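Moving the wrist camera check into the planner

19/06/2023

The last build of Derese had a habit I wanted gone before August. The planner would pick a grasp, send the arm toward it, and only ask the perception node for a second opinion once the gripper was already low over the table. If the second estimate disagreed with the first, the controller stopped dead and the episode was counted as a failure.

I spent the weekend pulling that check forward. The planner now asks for a new pose estimate at the pre-grasp point and is allowed to replan from there, up to 2 times. After that it gives up and goes home. The code is short. Most of the work was in Medlow, our message layer, which was handing over stale frames whenever the simulator ran faster than real time. Frames now carry the sim clock and get dropped if they are more than 4 steps old.

I ran 2,564 episodes overnight in Bustari with randomized tabletops. The stops are mostly gone. What is left falls into two groups. One is plain bad luck with starting poses near a joint limit. The other is the tiled surfaces, where the segmentation network likes to treat a grout line as the edge of an object. It is worse when the wrist is tilted and the seams run diagonally. Gisetti, the older segmenter, did the same thing, so I doubt the new weights are to blame.

For now I have added a filter that throws out any edge longer than the largest object in the set. It costs 5 milliseconds per frame, and I can live with that. It does nothing for the short seams between tiles, so those still get through.

The wrist view I keep loading to test the filter has dark staggered tiles, the open fingers, and one corner of a brown wooden frame with a pale inside. The filter has to drop the long seams and keep the rim of that frame, and the current threshold is still too blunt for it.
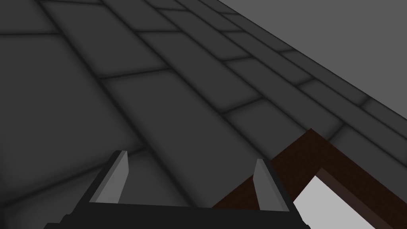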